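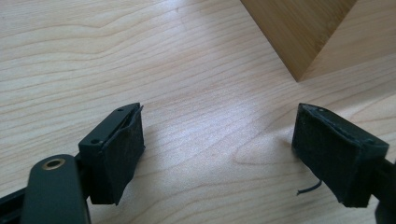 Zewditu Nigatu wrote in after the last page to say her packing line got its first arm in November and she still can't get a straight answer on who wipes it down. Her crew was told the hours would stay the same and the lifting would go away. The lifting went. The wiping, the resetting and the walking back and forth all arrived in its place, and none of it was in anyone's job sheet.

Good letter, and more like it in the pile. So this month's tips are for the people who work next to the things. Bench jobs mostly – small parts, kitting, sorting, packing. Quick ones, in no order.

Write the new chores down
First week, keep a pad on the bench. Every time you do something you didn't do before the automation came in, one line. Refilled tray. Untangled cable. Pushed the green button again. Take the pad to whoever writes the job sheets. At Bullham they did this and the list ran to two pages, and the shift plan got changed after.

Cables
Route them off the back or down through the grommet if your table has one. Anything left lying goes under a sleeve or gets taped flat. Velcro ties, not zip ties, you will be moving it all again by Tuesday week or whenever the next change comes. Leave slack at the wrist end if you're working hand-held, a tight cord makes your forearm ache by lunch.

Pads
Gripper pads wear. Check at start of shift, thumb along the top edge. If it lifts, stick it back or swap it, don't wait for parts to start slipping. Lint roller for fuzzy pads, damp cloth for rubber ones. No solvent unless the maker says so. Keep spares in a lidded tub or they turn into a dust collection.

Teaching by hand
A lot of places now want staff to do the job themselves with hand-held grippers before the arm gets a go at it. It's real work and tiring in a different way. Ask for it to be put on the rota as its own task, not squeezed in between orders. Things that help:

Sit or stand so your elbows are near your sides.

Clear the table of everything the job doesn't use. Mugs, phone, keys.

Go at normal speed. Slower than you think you need, faster than you'd do for a visitor.
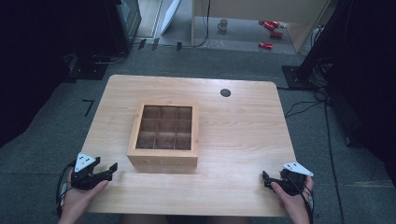 Swap with someone after 13 goes, or whatever number your place settles on, but do settle on one. Robel Gebretsadik's rule at Plitska is that whoever is doing the demos picks the number and the supervisor doesn't. Seems to work, he says fewer sore hands and fewer goes thrown out.

Same start every time
Mark where the box or tray lives with a bit of tape at the corners. Masking tape is fine on wood, peels clean if you get to it in a few weeks. On carpet use cloth tape. Put it back to the marks before each go. Boring, saves hours.

Box with dividers
Best thing for small parts, person or machine. Blank dividers, pale wood shows up dropped screws. If there's a lid on hinges, check it stays up by itself before anyone reaches in. Vacuum the corners with the crevice tool, don't tip it out over the bench. I did. Around 300 washers, one afternoon.

Shine
Overhead light bouncing off a varnished top bothers eyes and cameras both. Turn the table a bit first, costs nothing. Then try a different bulb or a diffuser. Dont buy a new table.
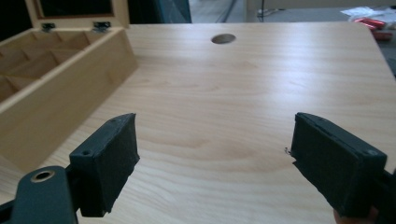 Ask about the money early
The Skokus people bought a used setup for 2,000 and then spent 700 more on trays, tape, mats and lights in the first few months. None of it budgeted, so it came out of the tea and glove fund and there was a row. Get the small stuff in the quote.

Who stops it
Every person on the shift should know where the stop is and be allowed to press it without asking. Say this out loud on day one. Workneh practice it at shift change, everybody takes a turn, new starters first. Takes a coulpe of minutes.

Training hours
If you show the new people how to run it, that's training and should be logged as training. Get your name on the sheet.

Zewditu, on the wiping – ours is last person off the bench, cloth hangs on the hook by the door, and it's paid time. Ask for that in writing. More letters next month, glove sizes and the noise question.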